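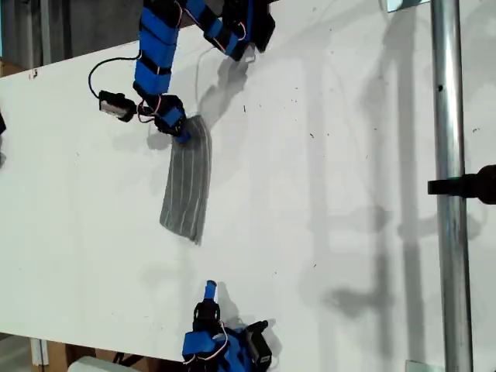
Robot Handling, week 5 notes
Gripper comparison on soft stuff (cloth, mostly)
Carla Awwad, room 109

Read before the bench session. Bring a pen, the log sheets are still on paper.

Last week was blocks and bottle tops. Rigid things. You close the jaws, the thing is there or it isn't. Cloth is a different animal, it folds, it slides, it goes up in a lump when you wanted one layer. So we use it to seperate the grippers properly.

What is being compared

Two sets of fingertips, same small servo arms, same controller. Don't swap the controller half way, I know the Jemier one is quicker to boot, leave it alone.

Set A, Markari. Flat pads, wide, soft facing. Good area of contact. Tend to push the cloth along before they get hold of it.
Set B, Drarnico. Narrow tip. Gets under an edge well. Poor on a middle pinch, and the cloth swings round once lifted as there's only a small bit of it held.

Mark which set you have at the top of your sheet. Three groups forgot last year and their numbers were no use to anyone.

The tasks

1. Edge pick. Approach from above, take the short end, lift clear, put down again.
2. Middle pinch. Same strip, grip at the centre, lift clear.
3. Handover. One arm holds, the other takes the free end, first arm lets go.
4. Fold in half. Only if you have time. Ends matched to within a finger width counts as a pass.

20 tries each for tasks 1 and 2, per fingertip set. Ten for the handover. Fold is just have a go and write down what happened.

Lay the strip flat again between tries. Smooth it by hand with the arms parked, not with them live.

Scoring

Pass, slip, miss. Nothing else. "Nearly" is a slip.
Slip = had it, lost it before the put down.
Miss = closed on nothing, or shoved the cloth without lifting.
If the tip presses down so hard the arm stalls, call it a miss and write STALL next to it.

Settings

Closing time 2000 ms to start with. You can shorten it after the first full run but note the new value. Too fast and the pads knock the cloth away.
Height: this is where most people lose marks. Come down until the tip just touches the table, then back off one step. The arms sag a bit when they're stretched out, so a height that works near the base will be too low further away. Re-check it if you move the strip.
Wires. Look at the loops at each joint before you run anything. If one goes tight at full reach, stop and give it slack.
Servos get warm on long runs. Rest them between tasks.

Camera

Fixed overhead for everybody. Don't nudge the mount. If you do nudge it, say so, and redo the calibration (sheet 2, back page). Shadows from the arm confused the edge finder in the Saliba software a lot in May, it took the shadow's edge for the cloth's edge. Try your first few with the lamp off and compare. Frayed ends give trouble too, the found corner jumps about from one go to the next. Trimming is allowed but then trim for both sets, otherwise it isnt a fair comparison.

Some numbers to argue with

Leen Smadi's run from last term: 309 tries all together, both sets. Set B ahead on edge picks, set A ahead on the pinch, handover a mess for both. Most of the handover failures were timing, first arm opening before the second had closed. So before blaming the fingertip check your wait step.

Also her misses bunch up at the start of each run. Warm up? Operator settling in? Discuss, one paragraph.

To hand in

- log sheets, both sets
- one page on which tip you'd pick for a laundry folding job and which for picking labels off a tray, with reasons from your own numbers
- any settings you changed
- list of stalls

Reading: chapter on compliant contact, first half only. Skip the maths box, we do it in week 6.

Room is open till 6pm. Power off at the wall, arms parked folded, strips back in the drawer.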